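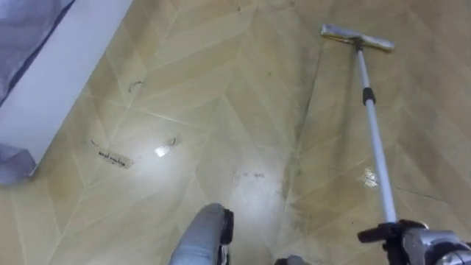
Osman floor-care kit, acceptance checklist with comments
Site: Costdale, bedroom on the demo floor
Date: 2023-03-11
Kit: Osman two-arm base with the Basteo mopping package, on trial

I went through the seller's own list and added my two cents under each line. OK means I'd sign for it today, FIX means I want it sorted before we pay for anything.

Before power-on

1. Emergency stop reachable from the doorway – OK
Big button, easy push. I tried it twice from the hall and the base quit both times.

2. Battery seated and latched – OK
The latch is stiff, so lean on it till it clicks.

3. Floor cleared of loose items – FIX
Paper strip on the tile, a white scrap next to it, a couple of hairs. The Basteo booklet says to sweep first and I'd hold them to that. A flat mop just pushes this stuff around!

4. Bedding and cords off the floor – FIX
The blue-purple fabric is hanging over the white furniture and bunched on the tile at the low end. I'd tuck it up before every run.

Tool and grip

5. Mop pole held firmly in the gripper – OK
Black fingers clamped around the pole, and I like how far out the head reaches from there.

6. Pole collar locked – OK
I twisted the black collar by hand with the power off and it didn't budge. Do this one every time, please.

7. Mop head flat on the tile – OK
Pad is down flat, no complaints.

8. Second arm kept away from the pole – OK, with a note
It points out over the floor beside the gripper. I'd still like a proper parked position in the menu (Kanano has one on their kit and I got spoiled by it).

Floor result

9. No streaks or missed bands – FIX
There's a dark, grimy streak on the center-right, just left of the mop, and the tile on both sides looks cleaner. Dark specks out in the middle too. I want another pass over all of it with a fresh pad.

10. Glare check – FIX
These tiles are super shiny and the light bounces right up at you. I'd close the blinds for one run and compare.

Paperwork

11. Pad replacement price in writing – OK
A box of 20 pads is on the quote, and the quote number is 813.

12. Service terms – FIX
The first year is covered, but I can't find who pays for gripper parts after December. Sent that back under ticket 779.

Recheck items 3, 4, 9, 10 and 12 before sign-off.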